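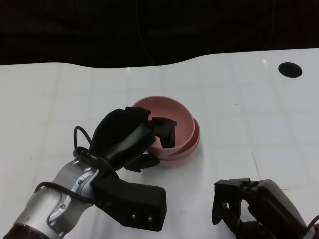 Figure 9.1 Two nested pink bowls on a white tabletop.

Chapter 9
When Freight Goes Wrong: Railroads, Dangerous Cargo, and the Towns Beside the Track

In this chapter you will learn
how a freight train is put together and who decides the order of the cars
what the placards on a tank car tell a firefighter
why evacuation distances are set before an accident
how investigators work backward from wreckage to a cause

Key terms: consist, placard, hot box, wayside detector, evacuation zone, transloading

9.1 A Quiet Morning in Jilham

At ten minutes to six on a June morning, a freight train eased down the long grade into the town of Jilham and stopped where it wasn't supposed to. The engineer had heard an alarm from a wayside detector two miles back. A bearing on the 22nd car was running far too hot. She brought the train down gently, set the brakes, and called the dispatcher, and by the time most of the town was making coffee the fire department had already closed the crossing at Mill Street.

Nothing burned and nothing leaked. The car was carrying chlorine to the Clorkard water treatment works, and it arrived there two days late, on a fresh set of wheels. The local paper gave the story four paragraphs.

So why start a chapter about rail accidents with a train that stayed on the rails? We think it is one of the best stories in the whole subject! Almost everything you are about to study was at work that morning: the detector, the paperwork in the cab, the radio call, the map on the wall of the fire station with circles already drawn on it. When you read about the bad days later in the chapter (and there are some very bad ones in Section 9.4), keep coming back to Jilham and ask which of those pieces was missing.

9.2 Reading a Train

Every freight train travels with a list called the consist. It gives each car in order from the front, along with its weight, what it holds, and whether that load is dangerous. For years the consist was a stack of paper that rode with the crew, and if the crew had to run from a fire, the paper sometimes stayed behind. Many lines now send it electronically. The Coşkun line, which we follow through the next three chapters, uses a system called Sellodeck that puts the list on a fire captain's tablet as soon as the dispatcher releases it.

Order matters a great deal. Heavy cars behind light ones can push the light ones off the rail on a curve, and some cargoes have to be kept well away from the locomotives or from each other. Planning a train in the yard is a wonderful puzzle, with real stakes, and you will get to try one yourself in Activity 9B.

The second thing to learn is the placard, the diamond-shaped sign on the side and ends of a tank car. Its color and symbol give the type of hazard. The four-digit number names the material or group of materials, and a firefighter with binoculars can read it from up the hill without going anywhere near the car. Learn the common ones. They turn up on highway trucks too, and once you know them you will start spotting them everywhere.

9.3 Drawing the Circle

How far away is far enough? In the Jilham plan, the first circle around a chlorine car was 2000 feet, with a longer zone stretching downwind. The fire department had settled that number in a meeting room on a calm afternoon, when there was time to argue over it. The plan also listed 99 households inside the circle that would need a ride, a phone call in another language, or help on the stairs.

Before you read on, find the rail line, pipeline, or truck route closest to your school. Sketch a map with the school on it, mark the direction the wind usually comes from, and note any hospitals, bridges, or apartment buildings. Keep the sketch in your notebook. You will need it for Section 9.5, where we look at how people get out when the only road crosses the track.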